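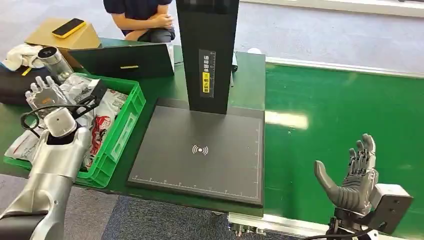 Green crate with packaged snacks, on a green-topped table.

Brelix Tie-In Fiction Index

Version 30. Maintained at Prikimine.

Summary

A bibliographic table of licensed prose fiction: novels, anthologies and single stories written under contract for characters owned by someone else. The table has 1799 rows, one per story or novel. It holds no story text.

Files

stories.csv: main table
anthologies.csv: 141 rows, one per anthology
credits.csv: joins stories to writers, editors and packagers
CHANGES.txt

Fields in stories.csv

story_id: integer, never reused
title: as printed on the title page, not the cover
form: novel, novella, short
anthology_id: blank for novels
packager: the firm that assembled the book, if different from the publisher
licensor: owner of the character at the time of printing
first_year: year of first printing
continuity: in, out, unknown

Sources

Most rows were keyed by hand from copyright pages in the Cloutier collection. The Fukdale checklist was used for small-press books and is less reliable on dates. Where the two disagree, Cloutier wins and the other date goes in the notes column.

Known problems

House names are not resolved. One house name may cover several writers.
Packager is blank in about 20 percent of rows. Blank means not checked.
Retitled reprints before version 28 may appear as separate stories.
The continuity field records what the licensor said in print. Most licensors said nothing.

Updates

The table is rebuilt every Wednesday. Corrections need a story_id and a scan of the copyright page. Retailer listings are not accepted as evidence.

License

Free to use and share with credit to the Brelix index. Character names belong to their owners.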